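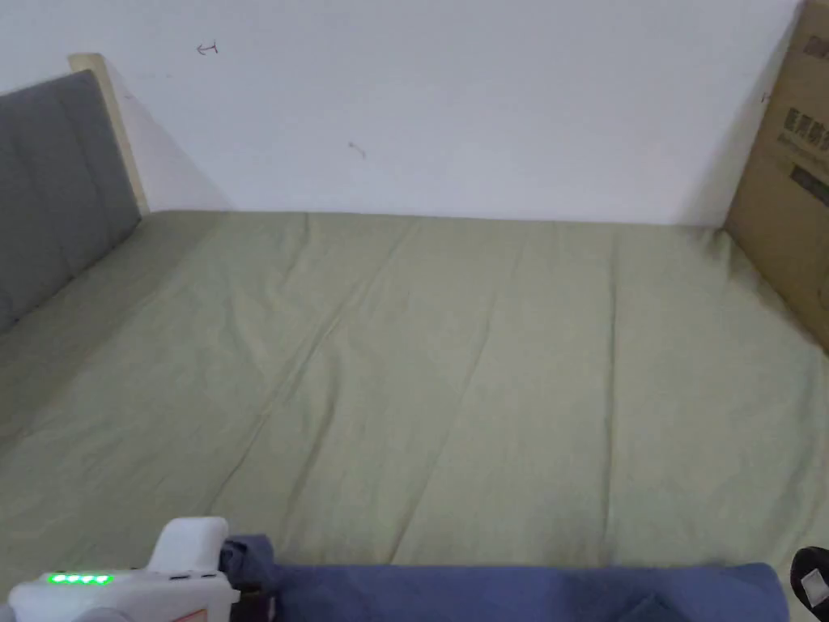
Slide 1: The Bed Comes First

Hello, everybody. Give people a minute to find a seat and get their coffee.

I'm Zaid Mahasneh, and I run the home workshops at Brurnstead. I get 45 minutes with you, and I plan to spend nearly all of them on one bed. I love this subject! Fitted sheets, pillows, the folded stuff that has no home, the whole lot.

Ask the room: who made their bed this morning? Wait for hands. Then ask who made it with the sheet all the way down on the wall side. (Fewer hands. There always are.)

Main point for this slide -- a bed is the biggest flat surface most of us own, so everything lands on it. Clear it and get the bottom sheet right, and the rest of the bedroom suddenly feels possible.

Mention that the handout is by the door, and that the Dudás checklist is on the back of it.

Slide 2: Small Cloth Things

Go slower here. People want to write this part down.

Washcloths, hand towels, pillowcases, T-shirts. I fold them right on the mattress, because it's the right height for my back and there's lots of room to spread out. Fold in half, press the fold with the side of your hand, fold again. Leave the wavy edges alone. Old towels have wavy edges, and they fold up fine if you line up the corners and let the rest go.

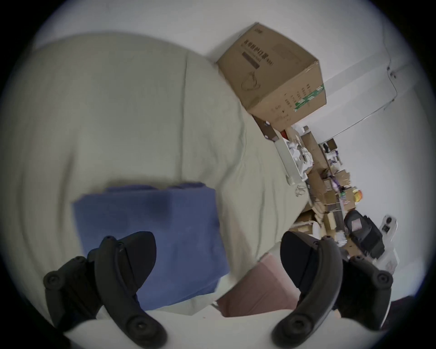
Folded blue cloth on the sheet, with a pink piece next to it.

Sort by where things live, and forget about color. Bathroom pile, kitchen pile, dresser pile. When I ran this with the Ullik group in May, we set a timer for 8 minutes and folded everything we had, and people were cheering each other on by the end. Try it at home with a song you like.

If someone asks about rolling instead of folding: sure, roll away! It's great for drawers, less great for open shelves.

Slide 3: Getting the Sheet Flat

My favorite part. Stand up and do the arm motions.

Start at the far corner, the one by the wall. It's the hardest to reach, and you have the most slack to work with at the beginning. Next do the corner diagonal from it, then the other two. Tuck your fingers under the mattress and run them along the whole side.

Now smooth from the middle out, with flat palms. Long strokes. You'll still see soft creases, and that's fine -- cotton creases, and a couple of nights of sleep will take care of plenty of them. Please don't iron a fitted sheet on my account.

Pause for the corner question. Somebody will say their corners pop off. Check the depth of the mattress against the number on the sheet package. The Fevis sheets I use at home have deep pockets, and switching to them ended a long fight in my house. 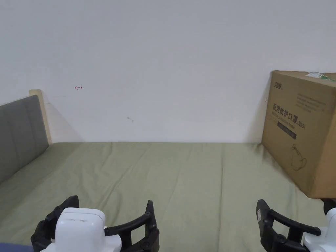
Slide 4: Headboards, Walls, and Boxes

Padded headboards first. Those stitched channels catch dust like you wouldn't believe, so go down each one with the soft brush on the vacuum, top to bottom. I do mine every 21 days, the same day I flip the pillows and wash the blanket. Pick your own number, just write it somewhere.

White walls: pencil and scuffs often come off with a damp sponge and a little dish soap. Test a low spot first. Ink is harder, and you may end up with a bit of touch-up paint.

Then boxes. A big cardboard box leaning on the wall at the side of the bed is such a common sight, and I've lived with one for a whole winter. Open it, empty it, flatten it, and if you're keeping the box, slide it behind a wardrobe or under the bed.
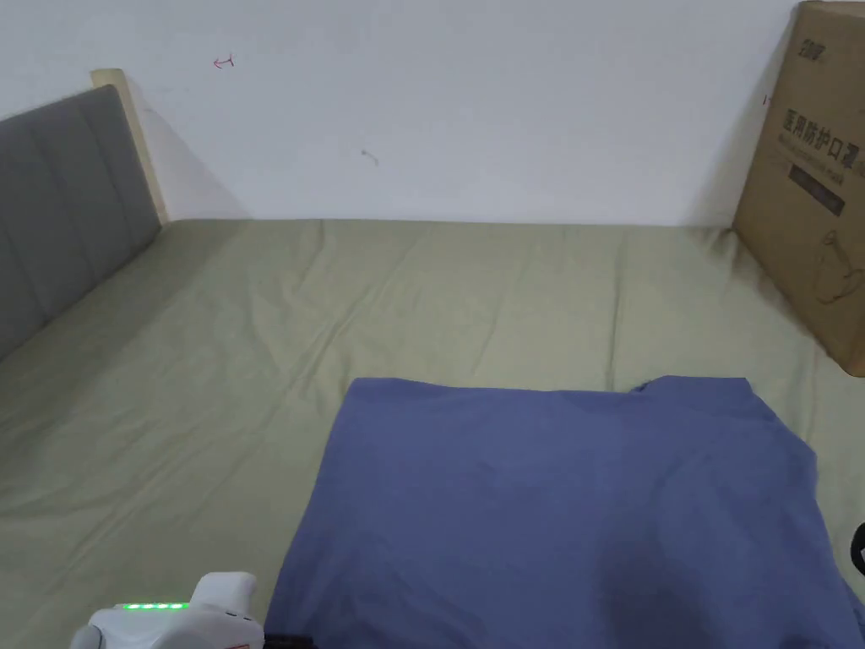 Set yourself a date for it too, because a box that stays through one sheet change tends to stay through the next one, and pretty soon you're tucking corners around it and calling it furniture.

(Tell the story about my sister's lamp box if we're running ahead. Skip it if we're not.)

Slide 5: Your Turn

Pairs, 5 minutes. Each person names one thing that's on their bed right now and says where it's going to live instead. Walk around and listen. Bring up two or three good ones from the floor.

Questions after that. Spare sheets are on the front table for anyone who wants to practice corners -- and I really hope somebody does! Sign-up for the closet session is on the clipboard next to them.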